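**Saturday, notebook, bench 2. Equipment plan for next budget round**

Marisol wants a spend list from me before she talks to purchasing, so I'm writing it here first and copying the clean version over later.
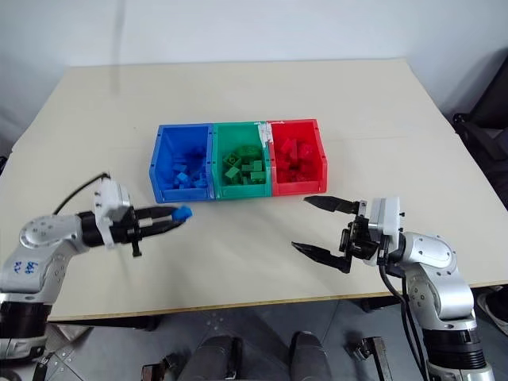
Starting point is the bin sort as it runs now: two arms, one table, three colors of brick. I want to keep that task as our yardstick through the whole purchase, so anything we buy should be able to run it without changing the bins or the table height. If we change the hardware and the task in the same month we won't know which one moved the numbers.

**Grippers**

Two options on the desk.

- Clukier parallel jaw, quoted at 2,272 each. Same bolt pattern as ours according to the drawing they sent. Cable exits at the side.
- Prukmont, 1,000 less than that per unit. Needs an adapter plate, which we'd have to machine. Shorter fingers.

I'm leaning Clukier. The finger length matters for us. A brick lying low in a bin is hard to reach with short fingers before the housing starts getting close to the front lip. Marisol's point is that we could put our own long fingers on the Prukmont and still come out ahead. True on paper, but then we own the adapter plate and the fingers, and every spare has to be made in the shop. Last time we went that way the plate took three tries.

Need to ask both of them:

- What does a spare set of fingertips cost, and do they keep them on the shelf?
- Is the cable replaceable by us or does the unit go back?
- Does the warranty cover a hard stop into the table? Get this in writing.

**Cabling**

Want to put 500 aside for this and not let it get eaten by something else. At the moment the cables loop outside the arms and there's a fair amount of slack. Fine for slow moves. When we go faster I'd like proper strain relief at the wrist and a sleeve down to the base. Huanca sells a clip kit that fits the link diameter. Order one kit, try it on the left arm, then decide on the second. Also one spare cable per arm, full length. We have none right now.

While we're at it, the label on the left arm should be redone. Marker is OK for us but not for anyone new. Print them.

**Table and mounting**

No money here this round. The table is fine. I looked at the Usemard bench with the tapped top and it's nice, but it costs more than both grippers and we'd be paying for holes we don't use. The bins hold together with tape and I can live with that. If they start to shift between runs I'll make a locating strip out of scrap.

One thing to check before signing anything: clearance. With both arms in toward the middle the housings are the widest thing up there, and the Clukier housing is a bit wider than what we have. I'll cut a cardboard dummy from their drawing and tape it on at the wrist. Half a day at most.

**Consumables**

Bricks. We lose some every week — under the table, in people's pockets, who knows. A mixed bag is cheap but we only use red, green and blue, so most of it would be wasted. Ask if the supplier will do single colors. Keep the round green pieces in the mix, they're useful as a hard case for the jaws.

**Order of buying**

1. Clip kit and spare cables. Can go out now on the small purchase card.
2. One gripper, whichever we pick. Left arm first.
3. Run the bin sort for 23 working days with one new and one old. Log drops and regrasps separately for each arm.
4. Second gripper only after that.

Marisol thinks step 3 is too long and that we'll miss the price in the quote. She may be right. I'll ask Clukier if they'll hold it for the second unit if we commit to the first by the end of October. If they say no, shorten the run and note it here.

Open: who machines the adapter plate if we end up with Prukmont. Shop has a queue. Ask Monday.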